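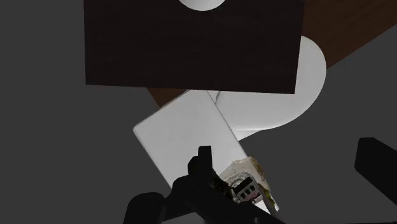

Dark brown panel, white rounded shape behind (render)

Re: [endach-users] Hub firmware 4 and the door sensors

On 12 January 2026, a list member wrote:

> I moved our main hub to firmware 4 last night and most things came
> back without trouble. The lights are fine and so are the two Plomport
> wall switches. The Wovico door sensors are a different story. They
> show up in the app with a battery level, so they are joined to
> something, but open and close events arrive late or never. I have
> one on the garage side door that reported "open" for five hours.
>
> Before I pull them all and pair them again, is there a setting I
> missed? I would rather not redo the rules. There are a lot of them.
>
> Also, does anyone know if the Oyewole bridge is still needed after
> the update, or can it be unplugged now?

Don't pair them again yet. I did that with mine in September, on the test build, and lost every rule that used a door sensor. The hub treats a sensor that has been removed and added back as a new device, even when the serial number matches. The old rules stay in the list but point at nothing, and the app doesn't warn you.

What I think you are seeing is the check-in interval. Under the old firmware the hub asked each battery device to check in on a short timer. Firmware 4 lets the device pick its own timer, and the Wovico sensors pick a very long one. Battery level is sent at check-in, so it can look current while the events are stuck.

To look at it, open the hub's local page in a browser (the phone app doesn't have this), go to Devices, pick one sensor and then Advanced. There is a field called Report interval, in seconds. Mine said 2429 on all of the door sensors. I set it to 250 and saved. The hub can't push the change until the sensor wakes up, so go and open and close the door a few times right after saving. When it takes, the word "pending" next to the field goes away. If it doesn't go away, take the battery out, wait a minute, put it back and try the door again.

I have been running at that setting since the test build and the events come in right away. I can't say much about battery life. One sensor has needed a new cell, but it was the oldest one and sits on an outside gate in the cold.

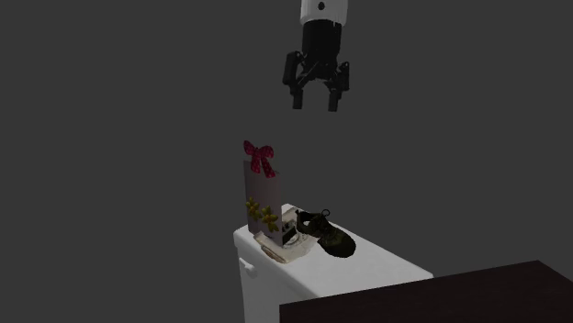
Gripper with its fingers open, over the white surface (render)

Five hours on the garage door is longer than the interval alone would explain. Check the signal reading on that one, same page, near the bottom. If the sensor used to reach the hub through a light or a plug, it may have tried to go direct after the update and is now barely in range. There is a Rebuild routes button under Network. It took most of an hour here and some devices dropped out while it ran, so do it at a time when you don't need the lights. It doesn't touch rules or names.

On the bridge: leave it plugged in. The release notes say the Oyewole bridge is optional in firmware 4, but that is only true for devices that have had their own update. The wall switches have. The older door sensors haven't, and as far as I know there is no update for them yet. If you unplug the bridge they will keep showing in the app for a day or so from saved data, then go gray. You can tell which devices still use it by looking for "via bridge" in the device list on the local page. When none of them say that, it is safe to remove.

Two other things I ran into that you may want to check while you are in there. The update turned automatic time sync off on my hub, and the sunset rules ran late until I turned it back on. It's under System, Clock. It also reset the backup location to the internal memory. If you were saving backups to a network drive, set that again and make one by hand now, before changing anything else. The backup includes the rules but not the pairing keys, so it won't help if a sensor gets removed.

If you get to the Advanced page and the Report interval field is grayed out, post the hub model and the full build number. There was a build early on that had it locked, and the fix was a second small update that had to be asked for by hand under System, Check now.

--
endach-users mailing list
To leave the list, send a blank message with "unsubscribe" in the subject line.
Please trim quoted text when you reply.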